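천에 접힌 자국이 남았을 때: 매트, 테이블보, 패브릭 포스터 펴는 법

얇은 천으로 된 물건을 새로 사면 제일 먼저 만나는 게 접힌 자국이에요. 저는 인쇄된 천을 정말 좋아해서 계절마다 한 장씩은 들이는 편인데, 택배 봉투에서 꺼내 펼치는 순간마다 바둑판처럼 자국이 나 있어서 처음엔 꽤 속상했답니다. 그런데 이게 요령만 알면 펴는 재미가 있어요! 이번 글에는 책장 그림이 인쇄된 천 매트를 손보면서 정리한 방법을 적어 둘게요. 식탁보나 가리개 커튼, 벽에 거는 패브릭 포스터에도 거의 그대로 쓸 수 있어요.

책장 무늬 천의 좋은 점

연한 회색 바탕에 흰 선으로 칸이 나뉘어 있고, 칸마다 책이며 꽃병, 화분, 액자가 그려진 무늬예요. 이런 격자무늬는 펴는 연습을 하기에 아주 좋아요. 흰 선이 자 역할을 해 주거든요. 천이 비뚤게 당겨지면 선이 바로 휘어 보이니까 어디를 덜 당겼는지 한눈에 알 수 있어요. 꽃무늬나 단색 천은 이게 안 돼서 다 펴 놓고 나서야 한쪽이 늘어난 걸 발견하곤 하죠.

그리고 저는 이 무늬 자체가 좋아요. 눕혀 쌓은 갈색 책 더미 옆에 주황색, 파란색 책이 서 있는 걸 보면 우리 집 진짜 책장도 저렇게 정리해 볼까 싶어진다니까요. 실제로 해 봤어요. 그 얘기는 아래쪽에 따로 적었습니다.

펴기 전에 할 일

일단 라벨부터 보세요. 폴리에스터인지 면인지에 따라 다리미 온도가 완전히 달라져요. 라벨이 없으면 무조건 낮은 온도에서 시작합니다. 뒷면 구석에 대 보고 괜찮으면 조금 올리고요.

다음은 바닥 청소. 귀찮아도 꼭 하세요. 머리카락 한 올, 과자 부스러기 하나가 천 밑에 깔리면 다리미가 지나가면서 그 모양이 도드라져요. 저는 식탁 위에서 작업하는데 마른 걸레로 한 번, 손바닥으로 한 번 더 쓸어 봐요. 손바닥이 제일 정확해요.

천 위에 올려 둔 작은 물건도 다 치우세요. 충전기 줄 같은 건 깜빡하기 쉬운데, 줄이 천을 슬쩍 누르고 있으면 그 자리만 주름이 새로 생깁니다.

방법 1. 다리미 없이 펴기

급하지 않다면 이게 제일 안전해요. 분무기에 물 400밀리리터를 담고 천 뒷면에 고루 뿌립니다. 다 쓰라는 게 아니고요, 저는 이 정도 담아 두면 매트 한 장을 하고도 꽤 남더라고요. 안개처럼 곱게 나오는 분무기가 좋아요. 물방울이 굵으면 얼룩이 생길 수 있어요.

뿌린 다음에는 손바닥으로 가운데에서 바깥쪽으로 쓸어 줍니다. 손가락을 쭉 펴고 힘은 빼고요. 손끝으로 꾹꾹 누르면 자국이 옆으로 밀릴 뿐이에요. 접힌 선이 십자로 만나는 곳은 한 번에 안 펴지니까 가로 방향, 세로 방향으로 번갈아 쓸어 주세요.

그대로 하룻밤 두면 대부분 몰라보게 얌전해져요. 가장자리가 자꾸 말리면 두꺼운 책을 모서리에 하나씩 올려 두세요. 표지 색이 진한 책은 젖은 천에 물이 들 수 있으니 흰 종이를 한 장 끼우고요. (빨간 표지 요리책으로 한 번 당했습니다. 분홍색 네모가 아직도 있어요.)

방법 2. 다리미로 펴기

손님이 곧 온다면 다리미를 꺼내야죠! 뒤집어서, 얇은 면 손수건을 덧대고, 낮은 온도로. 인쇄된 면에 다리미가 바로 닿으면 잉크가 번들거리거나 눌어붙을 수 있어요. 스팀은 천에서 조금 띄워서 쏘고, 다리미는 밀지 말고 들었다 놓았다 하세요. 밀면 얇은 천은 금방 늘어나서 애써 맞춘 격자가 물결이 돼요.

한 칸을 눌렀으면 다음 칸으로. 책장 무늬는 칸이 나뉘어 있으니 어디까지 했는지 헷갈리지도 않아요. 다 끝나면 바로 걷지 말고 완전히 식을 때까지 그냥 두세요. 따뜻할 때 접으면 처음보다 더 선명한 자국이 생겨요.

방법 3. 욕실에 걸어 두기

패브릭 포스터처럼 얇고 가벼운 천이라면 샤워 후에 김이 남은 욕실에 걸어 두는 것도 괜찮아요. 아래쪽에 집게를 두어 개 물려서 무게를 주면 더 잘 펴집니다. 다만 집게 자국이 남을 수 있으니 천을 덧대고 집으세요. 두꺼운 식탁보에는 별 효과가 없었어요.

미끄러지지 않게 깔기

천 매트는 식탁 위에서 잘 돌아다녀요. 저는 카르크뷔(Karkby) 미끄럼 방지망을 잘라서 밑에 깝니다. 매트보다 사방으로 손가락 한 마디쯤 작게 자르면 밖으로 보이지 않아요. 망이 너무 두꺼우면 격자 자국이 위로 비치니까 제일 얇은 걸로 고르세요. 양면테이프는 말리고 싶어요. 떼어 낼 때 천이 같이 늘어나고 끈적임도 오래 가요.

보관은 말아서

제일 하고 싶은 말이 이거예요. 접지 말고 마세요! 포장지 심이나 키친타월 심 두 개를 이어 붙인 것에 그림이 바깥으로 오게 돌돌 말고, 헐렁한 끈으로 한 번만 묶습니다. 고무줄은 자국이 남아요. 긴 심이 없으면 문구점에서 파는 지관통도 좋은데, 저는 동네에서 1000원 주고 산 걸 몇 년째 잘 쓰고 있어요.

저는 옐홀름(Jerholm) 수납장 맨 아래 칸에 눕혀서 보관해요. 폭이 대략 80센티미터라 만 천을 그대로 넣기에 딱 좋거든요. 세워 두면 아래쪽이 주저앉으면서 주름이 잡히더라고요.

내친김에 진짜 책장도

무늬를 보다가 따라 해 본 방법이에요. 한 칸에는 책을 세우고 옆 칸에는 눕혀 쌓고, 그다음 칸에는 작은 화분이나 꽃병 하나만. 칸마다 책을 꽉 채우지 않으니 먼지 닦기가 훨씬 쉬워졌어요. 비슷한 색끼리 모으면 더 차분해 보이고, 큰 판형 책은 눕히면 책등이 기울지 않아 좋아요. 눕힌 책 더미 위에 작은 장식을 올려도 예쁜데, 자주 꺼내는 책이라면 추천하지 않아요. 매번 내려놓는 게 은근히 일이에요.

빨간 꽃이 핀 작은 화분을 한 칸에 혼자 두는 것도 따라 해 봤는데 정말 마음에 들어요. 물받침은 꼭 받치시고요.

세탁할 때는 찬물에 중성세제로 조물조물, 비틀어 짜지 말고 수건에 말아 물기를 빼세요. 건조기는 피하고 그늘에서 넓게 펴 말리면 다음번에 펼 때 할 일이 확 줄어요. 덜 말랐을 때 손으로 네 귀퉁이를 살살 당겨 흰 선을 맞춰 두면 다림질을 건너뛰어도 될 정도예요.
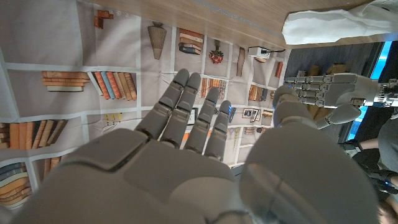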